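Lowering a car on cut springs is still defended on club forums, mostly on grounds of cost. I think the defence is weak, and the Momska club should stop accepting such cars at its Liltuton meet.

A coil that has lost a turn is stiffer and shorter. The damper is unchanged. It now works near the bottom of its travel, against a rate it was never valved for. On rough roads the tyre leaves the surface more often, and grip goes with it.

Of the 162 cars entered last September, 137 were lowered. I have no quarrel with most of them. A matched kit from Akande or Eltenance drops the car less, but the spring stays seated at full droop. A cut one may not.
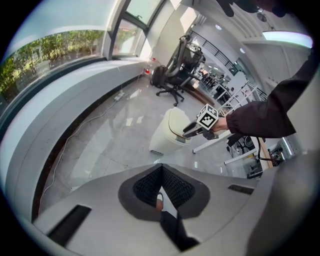

The usual reply is that inspection would slow the gate. Checking a spring seat with the wheel hanging takes 4 minutes. Owners could have it done at home beforehand and bring a signed sheet. Those who refuse can park outside with everyone else.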